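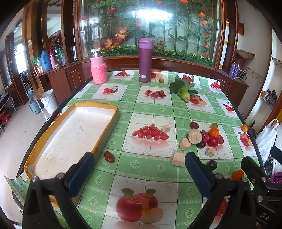

Asuka Ikeda asked that the list settle the question of the sorting table before the summer program opens, and in particular whether soft and cut foods should remain on the same cloth as whole vegetables. Her message is quoted in full at the end of this one. The following is the reply of the Sistham household practice group, and it may be treated as guidance until the written handbook is revised.

To: Members of the Sistham list
From: Leif Tveit
Date: June 27, 2019
Subject: Re: Food sorting table, cloths and trays

Dear members,

Thank you to all who wrote in response to the earlier message. Replies were received from the Gumell and Forsberg kitchens as well as from several individual members. The points on which there was general agreement are set out first.

1. Cut and whole foods

Sliced items, including sausage, bread and any cut fruit or vegetable, are to be placed on the table last and removed first. They should have their own area of the table. The present habit of setting slices down wherever there is space among the fruit is to be discontinued. A plum that has been handled can be rinsed. A slice of sausage cannot be treated in the same way, and it should be discarded at the end of the session.

Soft fruit should be kept clear of heavier items. Tomatoes placed beneath or against oranges and mandarins are likely to be bruised when the group is lifted, and kitchens are asked to leave a hand's width between them where the table allows.

2. Tablecloths

Several members objected to patterned cloths. The objection is that a cloth printed with cherry tomatoes and apples makes it hard to see at a glance what has been left behind, and that small red items are missed when the table is cleared. Others replied that the printed cloths are cheerful, wipe down easily and are already in the cupboards. The group does not propose to withdraw them. Kitchens using a printed cloth are asked to lift it fully from the table at the end of each session and shake it out over the sink, and not to rely on looking it over.

Plain cloths may be requested from Liv Tangen, who has 20 in store. Requests should state the length of the table.

3. Trays

The shallow white tray with the taped yellow or orange rim remains the standard receiving tray. Items are to be moved from the cloth to the tray singly. Round items should be set down and released only when they are resting on the floor of the tray, as they will otherwise roll to the side and mark the wall. Potatoes and similar vegetables may go in the same tray as firm round produce, provided that they have been brushed.

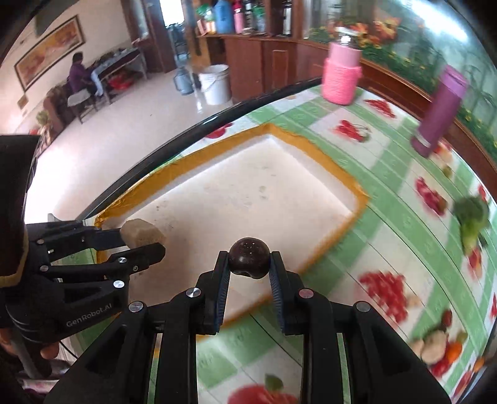 Sorting tray, with round produce and a potato-like vegetable held over it.

Trays are to be wiped between sessions with a damp cloth and mild soap. Small spots and specks on the white floor should be dealt with at that time and not left for the following group. Foam trays must not be scrubbed with an abrasive pad. Where the tape on the rim has wrinkled, it may be left in place as long as it is firmly attached. Where it has begun to lift, it should be replaced along the whole side, because a short patch tends to catch on sleeves.

4. Leafy vegetables and drinks

Bok choy and other leafy heads should be kept toward the back of the table. Members' own flasks and jars may stand at the back as well, with lids closed. The Forsberg kitchen has asked whether a separate shelf could be provided. This will be considered when the budget is next reviewed, and no purchase should be made before then.

5. Matters not settled

There was no agreement on whether grapes should be sorted one at a time or by the bunch. Aslak Isaksson has offered to collect views and may be written to directly. Replies sent to the whole list on this point will be forwarded to him.

Corrections to the above should reach me within 4 working days.

Respectfully,
Leif Tveit
for the Sistham household practice group

Asuka Ikeda wrote:

> Dear all,
>
> I would be grateful for a decision on the sorting table
> before the Gumell sessions begin. At present each
> kitchen has its own practice. In one, the bread and
> the sausage are laid out among the fruit. In another
> they are kept on a plate and brought out at the end.
> Those who attend both are understandably unsure
> which to follow.
>
> I would also ask that the list consider the trays. We
> have had almost 200 pieces of produce through ours
> this season and the tape has held well, but I am told
> that at Prirberg the rims were cleaned with a scouring
> pad and 3 trays had to be replaced. A line in the
> handbook would prevent this.
>
> Finally, is there a preference as to cloths? Valter
> Viklund favors plain ones. I have no strong view,
> but would like to order before the end of June.
>
> With kind regards,
> Asuka Ikeda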